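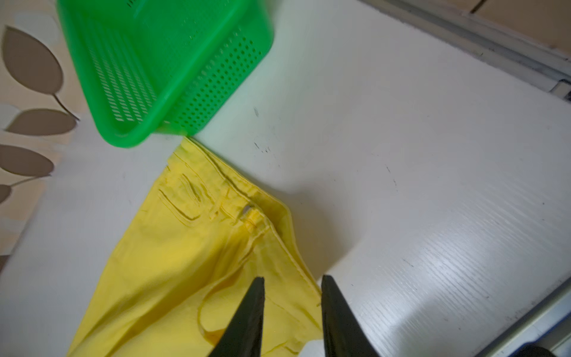 Attachment 1: yellow pants, green basket, white table.

Ticket subject: Yellow pants refuse to become a rectangle
Opened by: Roscoe Whitfield
Assigned to: Nattawut Sangkhawat
Category: Laundry / Folding
Priority: Low (requester has asked for High)
Status: Closed, with grumbling

Roscoe Whitfield wrote:

I was told that complaints about the laundry room have to go through the building queue now, so welcome to my complaint.

I have one pair of bright yellow pants. I fold everything else I own according to the sheet taped up by the dryers, and everything else I own cooperates. The pants do not. I lay them flat on the white table, fold one leg over the other, fold up from the hem, and get a thing shaped like a croissant. When I put the croissant in the green basket it opens up again before I reach the elevator.

Steps to reproduce:
1. Wash pants.
2. Dry pants.
3. Follow sheet.
4. Croissant.

Expected result: a rectangle that stands up in a drawer.
Also, there is a loose thread at the side seam. I don't know if it's related. I'm including it because the form says to include everything.

Nattawut Sangkhawat wrote:

Hi Roscoe. The form does say that. I wrote the form and I regret it.

A few questions before I come down there:

Are you folding them straight out of the dryer, or do they sit in the basket first?
Are the button and the fly closed when you start?
Which sheet are you using? There should only be one, titled "Folding, Revised June." If yours has a drawing of a bath towel with a smile on it, that's the old one and it has never worked for pants. It barely worked for towels.

Roscoe Whitfield wrote:

They sit in the basket. I have a life. Sometimes they sit in the basket for two days.

Button: sometimes.

The towel is smiling.

Nattawut Sangkhawat wrote:

OK. Take down the towel. Then try this and report back:

Button the waistband and close the fly. Put the pants face up on the table and shake the legs out so the side seams lie where side seams go. Run your hand down from the waistband to the hem a few times, firmly, with special attention to the front pockets, which like to bunch. Then fold left leg onto right, waistband edges together. There will be a pointy bit where the seat sticks out - tuck that in so the long edge is straight. After that it's thirds from the hem.

Leave the thread alone. Don't pull it. If you have to do something about it, use scissors.

Roscoe Whitfield wrote:

Attempted. Results mixed. The pointy bit was news to me, I had always assumed it was a defect in the pants. Tucking it in got me most of the way to a rectangle, then I went for the thirds and lost the whole middle. It slumped into a heap and I stood there looking at a heap.

I did not pull the thread. I thought about it the entire time.
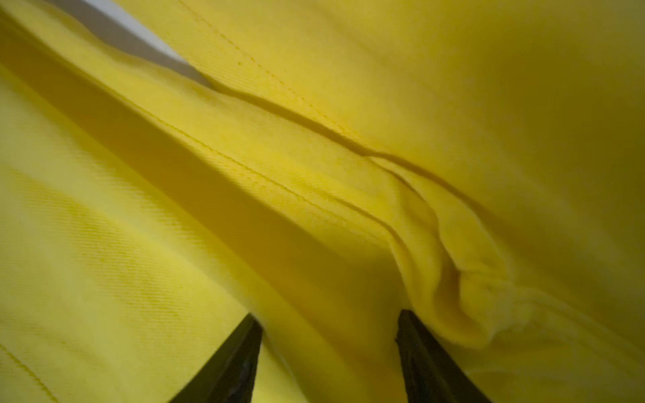

By then the wrinkles had set in on a diagonal and no amount of smoothing by hand would talk them out of it. I flipped the pants over, flipped them back, and said a few things to them that Valentin Hämmerli on the next dryer pretended not to hear. Then he leaned over and told me I was folding too high. Is that a thing? He seemed very sure of himself for a man holding one sock.

Nattawut Sangkhawat wrote:

It's a thing. Looping in Andri, who has opinions on thick fabric.

Andri Pfister wrote:

Valentin is right, please don't tell him.

With a heavier cotton the waistband is much bulkier than the hem. If you divide the length into equal thirds, the last fold has to climb over the button, the fly and two pockets, and it slides off. Stop the first fold a hand's width short of the waistband, so you have a long half with a bare strip at the top. Then fold that half in three. The band ends up lying flat over the outside and more or less holds the bundle shut.

For the diagonal wrinkles, pick the pants up by the waistband and give them two good snaps. If that fails, ten minutes in the dryer with a damp washcloth. And quit storing them in the basket.

Roscoe Whitfield wrote:

Two snaps did nothing. The washcloth did it.

Folded a hand's width short, then in three. I have a rectangle. It's slightly fat at one end but I've met worse. It rode up to the 7th floor in the basket and came out the same shape it went in.

I'd like the record to show that I was following posted instructions.

Nattawut Sangkhawat wrote:

So noted. Resolution:

Cause: outdated sheet, thirds taken too close to the waistband, pants left in basket.
Fix: seat tucked, first fold stopped short, wrinkles steamed out.
Thread: won't fix. Owner to find scissors.
Follow-up: new sheet to be posted with the pants section in larger type.

Closed 27 December 2018.

Roscoe Whitfield wrote:

Reopening briefly to ask about fitted sheets.

Nattawut Sangkhawat wrote:

Please open a separate ticket and assign it to Andri.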